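Housekeeping Skills, Unit 2: Making Up a Bed
Handout for the Thursday group, Wutel Training Rooms

I've made a lot of beds (439 in my first season at the Skullico guesthouse, I kept a tally on the linen room door!) and I still think the bottom sheet is where most of the work goes. Get that one right and everything you put on top of it lies better. So we're spending the whole morning on sheet and mattress, and the pillows can wait.

Before you touch the sheet

Walk around the bed once. Look at which sides you can get to, because a bed with a tall headboard wants a different starting point than one you can circle. I start at the headboard end, always, and work down toward the foot. Anything lying on the mattress comes off first, and yes, that includes your own cloth. I leave mine on the bed constantly, so I'm telling myself too.
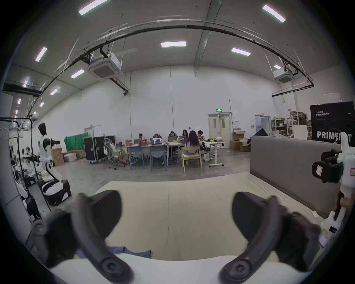
Smoothing

Put both palms flat in the middle and push outward, slowly, toward the edges. Small wrinkles are fine at this stage. Long creases from folding are stubborn, and pulling harder at one corner only moves them over. Lift the edge of the sheet, let some air under, lay it back down and smooth again. If you're on the Vakulenko sheets, give them a second pass, they hold a fold like paper.

The cloth

We use a plain cloth for the headboard and the ledges. Dust before the sheet goes on if you can. Fold it in four, use one face at a time, and turn it when that face looks gray. A cloth in a heap hides which side you've used, and then you're just guessing (I have guessed wrong, on white linen, in room 12).
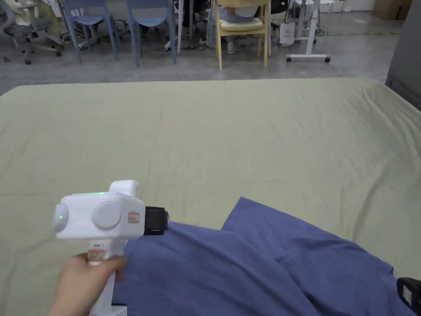

Fig. 2. Blue cloth in a heap on the sheet, with long creases still to smooth out.

For next time

Practice the lift-and-smooth at home on your own bed, and read the part on corners in the Prutard booklet. Bring a pillowcase.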